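Vivside Community Centre, Kultcombe
Stairs, Landings and Common Areas: October Walk-through
Checklist with comments

Areas covered: front entry, foyer, main stair, upper landing, rear fire stair, kitchenette, store room. The Savchuk wing is on its own sheet.

Key: OK / Monitor / Fix

1. Front entry
Door closer: OK. Adjusted in winter, still latching properly.
Mat well: Monitor. The mat has shrunk and leaves a gap on the hinge side. A heel would go into it.
Threshold strip: Fix. Two screws lifting. Ours to do, no contractor needed.

2. Foyer
Floor finish: OK.
Noticeboard: OK, but take down the old evacuation plan. It still shows the assembly point in the lower car park.
Extinguisher: OK. Tag current, bracket firm.

3. Main stair
Treads: OK. Non-slip strips sound except on the bottom step, where the corner is peeling.
Strip colour contrast: Monitor. Worn grey in the centre of the walking line.
Handrail height: 900 wanted at the pitch line, all readings within tolerance.
Handrail fixings: Monitor. Slight movement when pushed hard outward at the lower end. Retighten and check again at the next walk-through.
Clear width: OK. Please keep the pram parking off the bottom landing.
Lighting: Fix. One fitting flickers after about 2 minutes. Brirnlow have been asked to quote for that fitting and the one beside it.

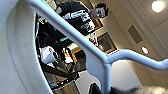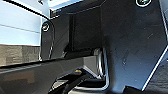

Maarten Cuypers replied that the peeling strip on the bottom step should be moved up to a Fix and done before the hall is next hired out. He had caught his own shoe on it carrying chairs down, and he would sooner see the whole strip replaced than glued again. He also asked whether the lighting quote could include the rear fire stair, so we only pay one call-out.

Both changes accepted. Bottom strip is now a Fix, and Brirnlow will be asked to look at the rear stair on the same visit.

4. Upper landing
Balustrade gaps: OK. Under 100 everywhere.
Storage: Fix. Folding tables leaning on the wall again. They belong in the store room.
Exit sign: OK, lit.

5. Rear fire stair
Door opens freely from inside: OK.
Path of travel: Monitor. Narrowest point is 800, beside the meter cupboard. Nothing is to be left there, even for a short time.
External treads: Monitor. Moss starting on the shaded side. Scrub before the wet weather.

6. Kitchenette
Urn: OK. Cord and tag checked.
Fire blanket: Fix. Hung behind the door, where you can't see it with the door open. Move to the side wall.

7. Store room
Shelving anchored: OK.
Ladder: OK. Feet replaced.

Work order for the Fix items is number 597. Write that number on any invoice or it won't get paid. Monitor items carry over to the next sheet.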